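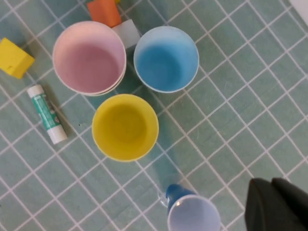 Plastic cups on pale green tile

Larketa Bookkeeping: sales tax questions I get all the time

I'm Annick, and I do the books for small food stands, market sellers and a couple of caterers. These are the questions that land in my inbox most, usually in March when everybody opens the shoebox at once!

Do I have to register before I make my first sale?
In most states that charge sales tax, yes, if what you sell is taxable. Get the permit first and then start collecting. Don't collect tax without one (I've seen people do it with the best intentions and it makes a mess).

I forgot to charge tax at a fair. Can I just skip it?
Sorry, no. If the sale was taxable, the state will generally expect its share from you whether or not your customer paid it. Say you took in $400 over a weekend and never added tax. You'd still report those sales and work out what's due, and yes, it comes out of your pocket. Ask your state if it lets you treat your prices as tax-included. Some do, with conditions, like a sign at the booth.

Is food taxable?
Ugh, my least favorite one, because it depends so much on where you are. Plain groceries are often exempt or taxed at a lower rate, hot prepared food usually isn't. One of my caterers, Su-chen Lau, sells cold sauces by the jar and hot lunches from the same table, and we keep those as separate lines in her register. Please do the same from day one.

What is a resale certificate and do I need one?
It lets you buy things you're going to resell without paying tax on them. It doesn't cover your folding chairs, your printer ink or the mop. If you use it for something and end up keeping it for yourself, you'll probably owe use tax on that item.

I had no sales this quarter. Do I still file?
Almost always, yes! File a zero return. It takes a few minutes and it saves you a late notice. Hok-lam Peng paid $88 in late fees for a quarter when his stand was closed the whole time, and he was not happy with me for laughing.

Can I pay for my stock out of the tax I've collected?
Please don't. I move mine to a separate savings account every evening after closing.

How do I send you my stuff?
Scans or phone pictures are fine, one folder per month. If you have over 100 receipts, email me first and I'll set up an upload link. I answer mail until 2 p.m.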